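Search this site Enter keywords Go

Footfall vibration in office floors: speaker notes

Tekle Araya
Notes to accompany the slides, April 20, 2025

Filed under: Talks and Slides, Structures, Serviceability

Slide 1. Title

Say who I am and that the measurements were made with Selamawit Adugna. Building owner has agreed to the data being shown but the floor plans stay out of the handout. Questions at the end, except on units, which people should ask right away.

Slide 2. Scope

Strength is not covered. Every floor in the talk passes on strength with room to spare. The subject is how much a floor moves when someone walks across it, and whether a person sitting at a desk notices. Also leave out machinery, road traffic and rail. If asked about gyms, say that rhythmic group loading is a separate problem with its own checks.

Slide 3. Why it comes up more often now

Spans have grown and floors have lost weight. Full-height partitions used to add damping without appearing in anyone's calculation. Open layouts took them out. Paper files went too, and with them a good part of the live load that was really present day to day. The design live load on the drawings did not change, so a model that uses it in full will have too much mass in it and will come out better than the building does.

Slide 4. The walking load

A walking person puts a load on the floor that repeats at the step rate, normally close to two steps a second. The load is not a clean sine wave. It has parts at whole multiples of the step rate, each weaker than the one before. For a low-frequency floor the question is whether one of those multiples lands on a natural frequency. For a stiff floor the response dies away between steps and each footfall is treated as a separate small impact.

Draw the load trace on the board if the projector washes it out. Heel strike, dip, push-off.

Slide 5. One footfall

Pause here. Most of the room will have only seen the load as a curve. Point out that the model moves a single force along a straight line at constant pace, and that real walkers turn, slow down, look at the floor and go around furniture.

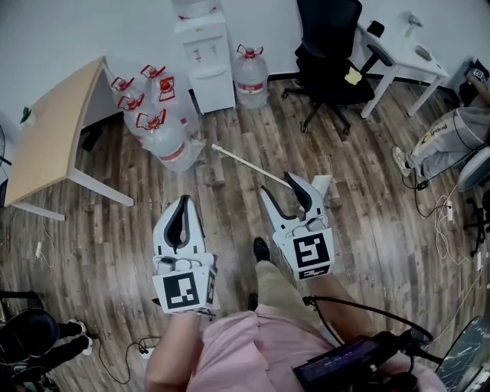

Slide 5: A step on an office floor, black shoe, with a white hand-held gripper in each hand.

Stress that the path matters. A corridor running through midspan gives many steps in a row at the worst place. The same corridor moved next to a column line gives far less response for the same number of people.

Slide 6. The Rarthorpe floor

Composite deck on steel beams, third story, rented out as open office. Complaints started in October, after the tenant moved the main walkway to the middle of the bays. Measured first natural frequency 6 Hz. The third multiple of a normal step rate is right on it.

We recorded 466 walking passes over seven days, with the desks in place and normal occupancy. Single-walker tests were done separately in the evening. Damping came out lower than the design value. Do not quote the damping to a decimal place, the scatter does not support it.

Slide 7. Measured against predicted

Two lines on the plot. Upper line is the design model as issued by Drostdale, lower line is the same model with realistic mass and the measured damping. Note the axis is response factor on a log scale. The design model put the frequency too low and the response too low as well, which looks odd until you see how much mass was in it.

(Check legend. Colors were swapped in the Stillatville version of this deck.)

Slide 8. What was done

Walkway moved back to the column line. Cost was mostly carpet and power outlets. Tuned mass dampers were priced and left as a second stage. Stiffening the beams from below was ruled out by the ductwork.

Slide 9. Recommendations

Use the mass that will be there on an ordinary day. Put the walkways in the model. Test the bare floor before fit-out if the program allows it, then test again when the desks are in.

Slide 10. Contacts and questions

Likely question: can the threshold be written into a lease? Refer to Selamawit, she has the wording from the last job.

Tags: floors, vibration, office buildings, walking loads

7 shares | 6 comments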